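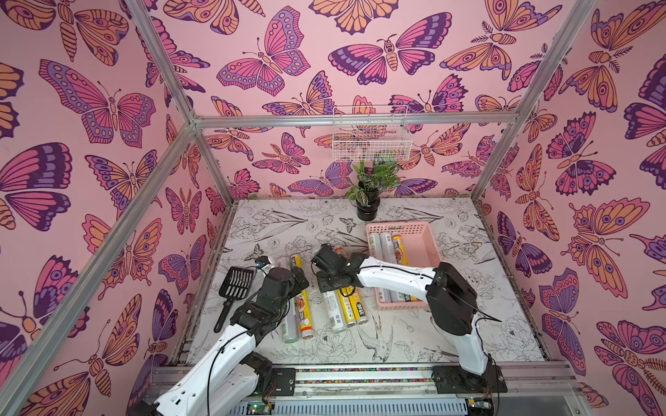
The two-arm cell at Jemholm, with cling film rolls on the work surface.

Jemholm says it can show a robot a household chore by remote control, record the whole thing and have the machine pick it up from there. I have heard that pitch before, so I asked the project lead how many recordings one chore takes.

"For the rolls, we planned 500," she said. "We're past that. Now the plan says 2000."

The job is putting rolls of cling film into a pink basket. An operator drives both arms from a desk, using control software from Ikinix, and each run is saved with the views from the cameras. I suggested a child would need one run. She didn't argue. "A child has had years of picking things up. The arm starts with nothing."

What does it learn, then, apart from this basket and this wallpaper? She called that a fair complaint. The butterflies are there to make the background busy, and they get swapped in November. Whether one change of paper proves much, she wouldn't say. "It proves more than a gray wall would."

I also asked about the operators. Three of them share the work, and by her account their styles differ enough to show up in the data. One drags a roll before lifting it. "The robot will drag too, if you let it. You're copying people, bad habits included."

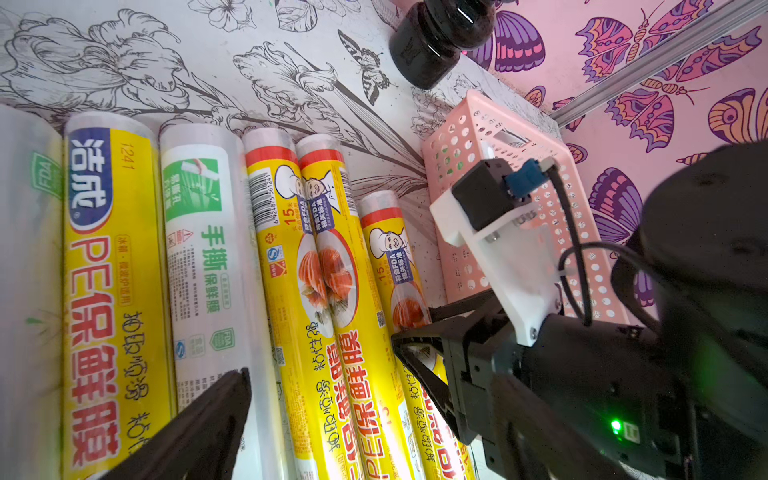 What Would Count as Failure

Here she was less ready. Kwok, which pays for part of the work, wants a success rate. She would prefer to test with rolls the arms have never handled. No such test has been run, and until it has I'd treat the word "learned" with some care.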